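Section 4: Teaching the Counter Pick-Up Routine

Before you start this section, the Wunine should be bolted or weighted down, powered up, and showing a steady green light. If the light is blinking, go back to Section 3 and do the step you skipped. It is usually step 6.

By the end of this section your Wunine will be able to pick small items off a counter and put them in a basket. Allow an hour the first time. Kylie Stubbs, who wrote the first version of this guide, allowed twenty minutes, and she has asked us to mention that she no longer writes time estimates.

4.1 What you need

The Wunine arm and head unit
The tablet, charged
One basket with an open top
A handful of items to practice on
A counter or table that does not wobble

Choose practice items that are different from one another. Something firm and round, something flat, something that crackles and changes shape when you touch it. A robot that has only met boxes will believe the world is boxes. Keep the weight of any single item under 400 grams. The arm can lift more, but the gripper pads supplied in the starter kit can't hold more, and you will be the one sweeping up.

Caution: No glass, no knives, no open drinks. No eggs either, until you have read Section 7 (Grip Force) and have made your peace with eggs.

4.2 Setting the reach

1. On the tablet, open Routines and tap New. Give the routine a name you will recognize next month. Our support inbox contains a great many routines called Test.

2. Tap Reach. The arm will move slowly to its rest position. Keep your hands, sleeves and coffee out of the way while it does.

3. Drag the reach line on the tablet until it covers the part of the counter you want to use. The longest setting is 585 mm, measured from the shoulder joint. Items past that line will be seen but not picked up. The arm will point itself at them in a way that some customers find sad.

4. Set the basket on the floor within the drop area, then tap Confirm Basket. If the tablet says Basket Not Found, move the basket closer and try again. Do not hold it up to the camera.

Note: Loose cables near the counter won't confuse the head unit, but they can catch the elbow. Tie back anything that hangs inside the reach line.

4.3 Laying out the items

5. Put your practice items on the counter with at least a hand's width between them. Don't line them up. Drop them the way a tired person would after shopping, a bit crooked, a bag hanging over the edge here and there. The head unit learns more from a mess than from a display.

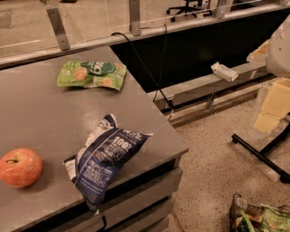 6. Tap Look. The head unit tilts down and each item it recognizes gets a yellow outline on the tablet. Crumpled bags sometimes get two outlines. Pinch them together with two fingers and they will merge.

7. If an item gets no outline at all, tap it on the tablet and choose Add. You can type a name or leave it blank. The arm doesn't care what a thing is called, though the log is easier to read if it isn't forty lines of Unnamed.

8. Check that no outline has landed on something you want left alone. Juraj Hrnčiar in our test kitchen once approved his own phone. It went in the basket perfectly, and he has the log to prove it.

4.4 The first pick

9. Tap Single Pick and choose one item. Start with the firmest.

10. Stand behind the yellow floor marker from your kit and tap Go. The first run is done at quarter speed, and you can't change this. We have had letters about it. It stays.

11. Watch where the fingers close. If they land off center, tap Pause, drag the cross on the tablet to a better spot and tap Retry.

12. When the item is over the basket, the arm waits for you to tap Release. On later runs it will do this by itself.

Caution: If anything looks wrong, press the red button on the base. Don't try to catch the item. Don't try to reason with the arm.

Repeat steps 9 to 12 for each remaining item. Bags are the hard part. Full ones are easy to pinch by a corner, while flat ones tend to slide away ahead of the fingers like soap in a bath. For these, switch the grip to Soft Scoop and lower the approach by one notch.

4.5 Running the whole routine

13. Once every item has been picked at least once, tap Run All. The arm will work through the counter from nearest to farthest.

14. Save. The tablet doesn't save for you. We know – it's on the list.

The memory in the standard model holds 1660 picks, after which the oldest are overwritten. If you bought the Wunine through Baltia, your unit has the larger memory card and you can ignore that number.

4.6 If it doesn't work

The arm stops halfway and beeps twice. Something is blocking the elbow. Clear it and tap Resume.

The item is picked up but dropped early. Wipe the finger pads with a damp cloth and let them dry. Crumbs are the usual cause.

The outlines flicker. Check for strong sunlight on the counter, or a shiny bag throwing light back at the head unit. Turning the bag over often cures it.

The arm picks up the same item, puts it down and picks it up again. Update to the July software. Until then, tap Stop.

For anything else, write to support and attach the log. Tolera Ambaye answers on most days and Peter Procházka on Thursday. Please include the serial number, found on the underside of the base, where it was very easy to read before you bolted it down.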